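Notebook, Monday, second entry

Trial of the Welberg scene pack, continued. We have the evaluation license until the end of June, so I'm trying to get through as much as I can before somebody needs the big workstation back.

Got the kitchen set loading cleanly at last. The trick was to import the arm first and the furniture after, the opposite of what their quick start tells you. With that order the base lands on the pedestal and stays there. Load time 65 seconds, which I can live with.

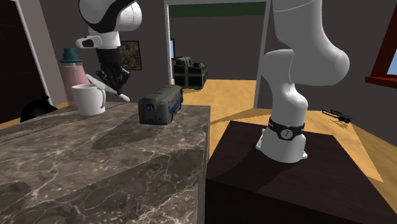
Knife in the fingers first, then a look toward the window and the gnome. 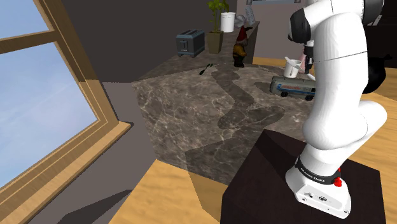

Othmane Helmy thinks I'm too easily won over. His comment in the shared log was that a good-looking kitchen tells you very little about whether a policy trained in it will hold up on the bench, and that he'd want to see contact forces on thin objects before we spend a cent. Fair point, and I've put it at the top of the list below. He also wrote that Berrada's pack looked nearly as good last year and we dropped it inside a month.

But I do think this one is different, and I want to get down why while it's fresh.

The clutter is wonderful. Berrada gave us cubes, cans and a bowl, all in the same three colors, and everything we trained learned to look for the colors. Welberg gives you toy buses, mugs, a toaster, a garden gnome (!), and you can shuffle what goes where with one line in the config. You can lock anything you like by name. I locked the mug and left the rest free, and it did what I asked the first time.

Then the surfaces. Marble is a mean choice for a work surface, all those veins, and our segmentation hates it. Good! I'd much sooner find that out at my desk than on the real cell. The shadow of the arm across the counter top is going to bother the detector too. Sun direction is a parameter, so I can sweep it overnight and see where things fall apart.

And the arm model. Joint limits match what we have in our own config files, and the home pose came up right without any fiddling. I had set aside the whole afternoon for that and got it back, so I spent it on grasps.

Grasp notes:

Ran 80 attempts on the utensil task with the multi-finger hand, our own controller, nothing tuned. Haven't scored them yet. The logger writes one file per attempt and the naming is sensible (object, seed, attempt), so scoring should be quick once Driss Fahmy's script accepts the new format. It's choking on the header line at the moment. Driss, if you read this, it's the extra comma.

Default friction on the utensils seems high to me. I left it alone for this batch so we have a clean baseline. Next batch I'll drop it in steps.

The step size matters a lot more than the manual lets on. At the default the fingers buzz when they close on anything narrow. Halving it calmed them down completely, at a cost in speed I haven't measured properly.

Things I don't like, so Othmane doesn't think I've lost my head:

The object scale is fixed per asset. No way to ask for a slightly bigger mug short of editing the mesh. Wrote to Welberg support about it and got a reply before lunch from a Mostafa Fawzy, very friendly, who says scaling is planned but wouldn't give a date.

The license is per machine. We have 2 machines that would need it, and the floating option is on a price list they haven't sent yet. Asked again.

Collision shapes on the thin objects are simplified. I can switch on the detailed ones but then the whole thing crawls.

To do:

- contact forces on thin objects, against the numbers from the Flelten rig (Othmane)
- sun direction sweep, overnight, same seeds as today
- friction steps, starting from default
- fix header line, rerun scoring (Driss)
- ask Nicanor whether Teketti would let us see their results with the same pack, they've had it longer than we have
- find out what the floating license costs

Left the sweep config in the shared folder under my initials. Please don't rename it, the launcher looks for it by name. Anyone who wants to play with the kitchen before then, go ahead, it's great fun, only close the viewer when you're done or it holds on to the license and I can't start the overnight run from home.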